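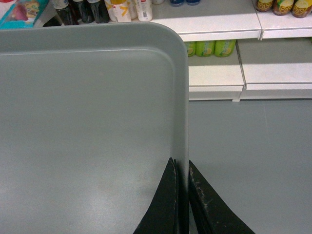
To: Sevberg Community Health list
From: Tyra Lindqvist
Subject: Re: Blood pressure screening at the Amundsen branch library

Hi all,

Answering the questions that came up after my first note. I've left the relevant part of Gunnel's message below so people can see what I'm replying to.

Gunnel Engebretsen wrote:
> Are we still doing the screenings in the reading room? Last time people
> had to walk past the whole line to get their results, and a couple of them
> left before they got to the table. Also, who is calling the people with
> high readings? I was under the impression the clinic did that, and the
> clinic was under the impression that we did.

We have the reading room again, but the line will start in the hallway and people will leave by the side door. The library is fine with this as long as the side door is closed by 4 p.m.

On the calls: the county nurse line will make them starting in March. We hand over the sheet at the end of the day, and they call everyone whose second reading was high. Please write phone numbers clearly. Of the 199 people we saw last season, 32 were marked for a call, and for several of those we could not read the number.
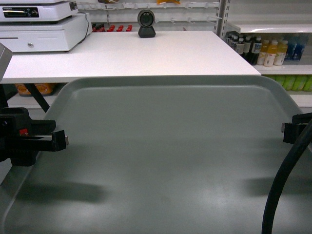

Priya Crenshaw would like the second reading taken after a full five minutes in a chair, feet flat, no talking. She says the readings drop a good deal when people have had time to sit, and that we were rushing it in the fall.

I agree with that. It does mean more chairs, and it means fewer people per hour. If the line gets long, give out numbers and let people go browse.

Cuffs: we have 3 large ones now. Please use them. A regular cuff on a large arm reads high, and then we send somebody home worried over nothing. The size marks are printed on the inside of the cuff.

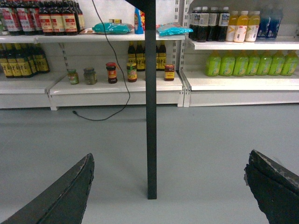

The handouts are back from the printer in English, Spanish and Portuguese. Aníbal Carrilho went over the Portuguese one and fixed the line about salt, so throw out any old copies you have at home. The old one also lists the wrong hours for the clinic.

Anyone with chest pain, a bad headache or trouble seeing does not wait for a second reading. Call 911 and tell the front desk.

I still need two people for the afternoon shift. Write to me off list if you can do it. Parking is behind the building, and the lot entrance is on the Clutness Street side.

Tyra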